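Session 2 notes: when the robot gets the night shift

OK, a few of you asked me to write up what I rambled through last time, so here goes. Have this open when we do the group work, and scribble all over it.

We started with Marlene Holanda's shop, Ciser, up in Plavurcombe. They rent out furnished apartments for short stays and used to send a person around every unit between guests with a clipboard. Is the remote where it should be? Has anything been left on the desk? Did somebody park something on the rug? Then in April they brought in a little wheeled robot from Wostovlow to do the first walk-through, and the person now gets a list of things to go deal with. Same job title, same badge, really different day!

Before the robot goes into a real unit, the staff run it through simulated rooms and write down what they'd want it to notice. I love this part (you've probably figured that out by now), mostly for the arguments. Two people who've done the same job for years will look at one room and flag completely different stuff.
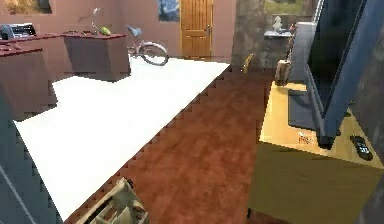
*Fig. 1. Simulated practice room, with the walking route between the rug and the TV stand.*

Take the remote on the TV stand. Easy, right? It's black, it's on a light top, it's where a guest would look for it. Now take the green fruit by the desk lamp. Is that a leftover, or did the host put it out as a welcome? A cleaner with a few years in knows which hosts leave fruit. The robot knows "green thing, on desk." And the bicycle by the back wall: does it live there, or did a guest forget it? Same problem, bigger object.

This is what I mean by **tacit knowledge**, and I want you to use the term in your papers. It's the stuff people know from doing the work and never had to say out loud. Automation makes them say it out loud. Some folks enjoy that. Zuleica Leite, who has trained new cleaners at Ciser for 20 years, told me it felt like being asked to explain how she ties her shoes, over and over, to somebody who kept falling down the stairs.

So what changed for the crew? From my interview notes:

- The list decides the order of the day. People used to pick their own route through the building, and several of them miss it a lot.
- Checking the robot is now a task, but for the first few months it wasn't on the timesheet. Zuleica raised it and got it added.
- Less bending and peering under things. Everybody liked this one.
- New hires learn from the list first and the room second. The older hands are worried about that, and I think they have a point.

The crew went over 186 flagged items from the first stretch and threw out 26 of them as things no human would've bothered with. I don't want you to get hung up on whether that's a good score. Ask who spent the time throwing them out, and whether anyone planned for it.

Reading for next time is the Araújo chapter on deskilling. It's dense, so skim the middle and slow down for the warehouse case. I disagree with the ending and I'd like to hear if you do too.

**Group work.** Go back to Fig. 1 and pick one object. Write down what the robot could report about it, then what an experienced cleaner would want to know before touching it. Then decide who at the company should get to write that rule, and what they should be paid for writing it. One page, handwriting is fine, bring it with you.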